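Block Table, Gidcombe - the gallery so far

By Ebony Ruddock
September 22, 2022
43 shares | 4 comments

Finally getting these up. Sorry, been promising since the start of summer. It's the block table in the back corner at Gidcombe, the one with the loud wallpaper, and whatever got built on it. 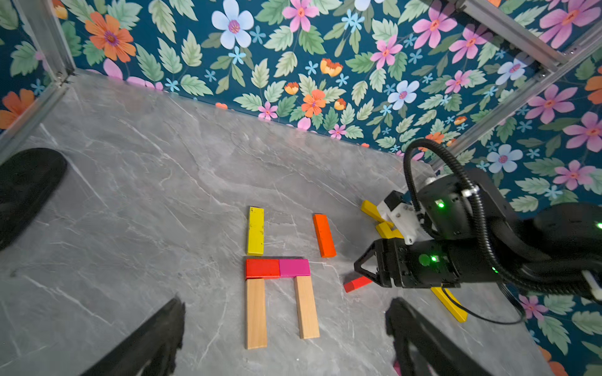 Quick background for anyone new. Hemi Mudgway had a big tub of old wooden blocks from when his kids were small, and we put them out one afternoon when it was raining and the garden thing got called off. Then we just never put them away. Grown-ups use the table as much as the kids do, maybe more. No rules really except don't knock down somebody else's build before lunch.

Captions are mine, done fast, tell me if I got your name on the wrong tower.

GATES AND LETTERS

Digby's first gate. Two legs and a bar across the top, all lying flat. He says flat counts as building. We had a long talk about it over tea and I lost.

Gate with a hat. Same idea, one more block on top. After this one everybody wanted to do gates.

The week of the letters. Somebody did an H, somebody did a T, then it was people's initials for days. Oduor Lema got annoyed that O is the hardest one to do with straight blocks. His is more of a square with ambitions.

M for Miloslav Mikuš. Leaned a bit to the left and he wouldn't let anyone fix it.

Gate, third version, plain legs and a colored top. I like these best, the bare wood next to the paint. You get a nice stripe out of it and it shows up well on the gray.

TOWERS

Hemi's tall one. Long blocks standing on end, which is asking for trouble on a tabletop that smooth. Stayed up till the door went.

Same tower, other side. Sorry about the light, late afternoon and I was in a rush.

Oduor's fat tower. Wide at the bottom, wide at the top, no idea how it was standing. He did it while on the phone the whole time.

Two towers and a bridge. The bridge is one long yellow. We are always short of long yellows, if you took one home by accident please bring it back, no questions.

Low wall, by Digby. Not a tower, I know, but I didn't have anywhere else to put it. He built it right along the back so it had the big flowers behind it like a hedge.

COLORS

Everything red and pink. Ebony (me). I wanted to see if the pink ones go with the red ones and I think they do?? Digby says they fight. Leave a comment.

All the plain wood ones together. Very calm. Miloslav sorted these by length and then by how dark the grain was, and was gone before I could ask him to do the rest.

Sunset row, yellow to orange to red. Took ages. The paint on some of the yellows is looking tired so you'll see a few marks, they've had a hard life. I thought about repainting them and got told off by pretty much everyone, so they stay as they are.

Orange on its own, big gap, then more orange. This was Oduor being funny. Or it wasn't finished. He won't say.

ROOM BITS

The wallpaper. Had more questions about this than about any of the blocks. Dark teal with big flowers, pink and orange and a sort of pale blue, and little blue starry ones in between. It came from Sutanto, end of a roll, and there was just enough for our corner. No they don't have any more, I already asked for myself.

Hanging the wallpaper. Hemi on the steps, Digby holding the bottom, both of them with paste in thier hair. Matching up the flowers at the corner was the worst part and we don't talk about it.

The tabletop. Marble pattern, gray and white. Shows every crumb but wipes down quick, and the colored blocks look really good on it. We had a brown one before and all the plain blocks just vanished.

The shelf where the Kinska set lives. That's the newer set, the one we bought with the raffle money. Nice blocks, very square, a bit too nice if you ask me. People go for Hemi's old ones first every time.

Tea station. Not block related but it's my gallery.

OPEN EVENING

Start of the night, table tidy. Lasted 4 minutes.

Crowd shot. Nearly 100 people through the door over the evening, which was mad for a room that size, and thank you to Voltside for lending us the lamps when ours blew.

Build-a-street. Everyone who came in added one block. By the end it went right round the table and there was a gate at both ends, obviously.

Miloslav explaining the street to someone's grandmother. She moved one of his blocks while he was talking. He has not noticed in this photo.

Packing up. All the blocks back in the tub, except the ones we found under the heater the week after.

If you've got pictures from the evening send them over, I only got the first half befor my phone died. Bigger ones are better. And if you want a print of anything, ask Digby, he has the good printer and says he doesn't mind for small runs.

Next block afternoon is whenever the room's free, watch the noticeboard. Bring biscuits - the good kind.

4 comments

Digby Rakena
They fight. Red and pink. I'm not changing my mind. Great pictures though.

Oduor Lema
It was finished.

Hemi Mudgway
Lovely to see the old blocks getting used, my two are going to laugh when they see this. Think I might have one of the long yellows in the van, will check.

Ebony Ruddock
Hemi!! Bring it back!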